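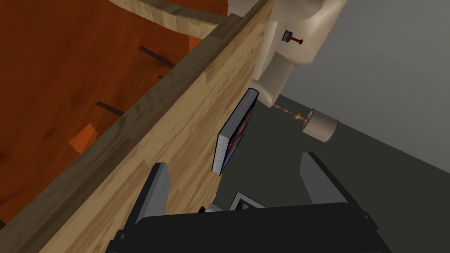 Mayu Kikuchi said the new area rule would add one more site visit to most resale listings, and that sellers in split-level houses should expect the stated size of their homes to change.

Jul 6, 2020
By Gavin Strachan

Home | Listings | Market News | Rentals | Contact

The Dalell Listing Exchange has adopted a single method for stating the floor area of single-family homes. Under the rule, every new listing must give above-grade finished area and below-grade finished area as separate figures. The two may no longer be added together in the headline field. Agents have 30 days to correct active listings. After that, a listing with a combined figure will be hidden from public search until it is fixed.

A level counts as below grade if any part of it sits under the finished ground line, even where one side opens onto a patio. Walk-out basements, which many agents in the Illell hills have treated as main living space, move to the second figure.
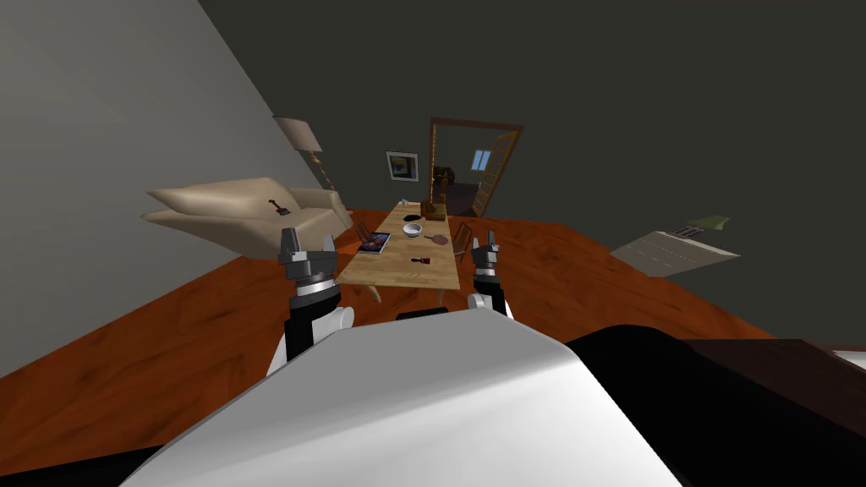 DALELL, February – The exchange opened a review of floor area reporting after a check of 140 active listings against county permit drawings. Differences came mostly from enclosed porches, finished attics and rooms over garages. In several cases the listing figure had been carried over from an earlier sale without a new measurement. Members were asked to send written comments on a draft rule.

The final text keeps most of that draft. Attached houses are measured to the outside face of exterior walls and to the centerline of shared walls. Condominium units are outside the rule and stay on the existing interior method. Stairs are counted on the floor from which they descend. Openings to the floor below, such as a two-story entry hall, are left out of the upper level.

Attic space counts only where the ceiling is at least seven feet high over half of the finished area, and no area is counted where the ceiling drops under five feet. Rooms reached only through unfinished space are listed on a separate line.
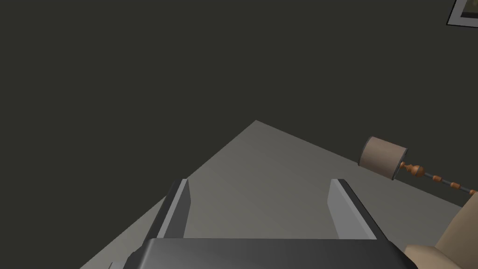
Finished area is defined by heating, wall treatment and floor treatment, and all three must be suited to year-round use. An enclosed porch with a portable heater fails the first test. The flooring test sets no grade of material and no color. A light grey floor like this one is treated the same as oak or carpet, provided the room also meets the other two conditions. Painted concrete passes only if the adjoining rooms have the same finish.

Figures are to be stated to the nearest square foot. A difference of up to 10 square feet between two measurements of the same level will not be treated as an error. Larger differences have to be explained in the agent remarks, with the source of each figure named.

The exchange will charge $95 to review a disputed measurement. The fee is returned if the listing figure is found to be correct. Eun-ji Hwang, who drafted the section on disputes, said the review would be done from a dimensioned sketch and would not require a second visit in most cases.

Agents may upload sketches as PDF files. The area fields in the Trenard listing software were split last week, and older entries will show the combined number in gray until they are edited.

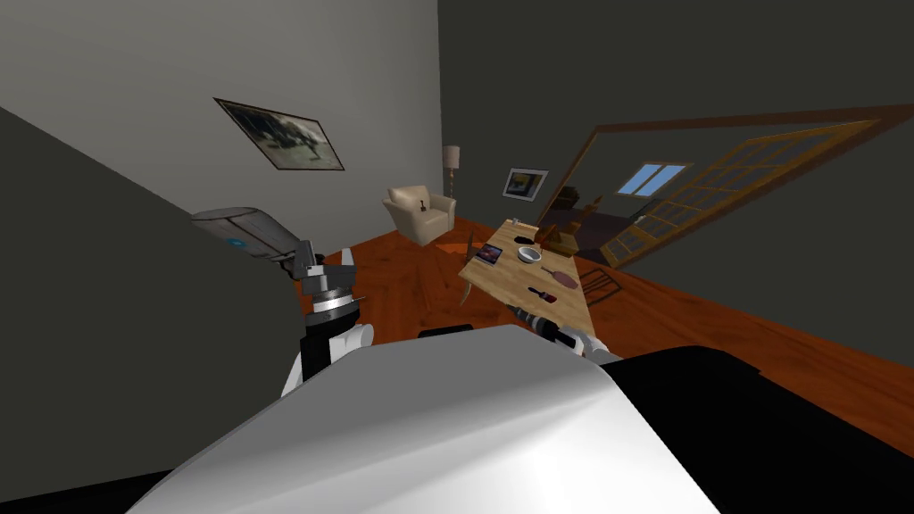
Living room with a wooden table. Furniture and built-ins are not deducted from finished area.

Reader comments

Kyu-ri Ha
Does this apply to a house already under contract? Ours closes before the deadline and the listing still shows one number.

Tímea Kelemen
Kyu-ri, the rule text says active listings only. Pending ones keep the old format. Check section 4.

hillside_owner
Our lower level is fully above ground on three sides. Calling it below grade will cost us when buyers filter by size.

R. Říha
Same measuring method our appraiser used in February. The totals came out the same, just on two lines.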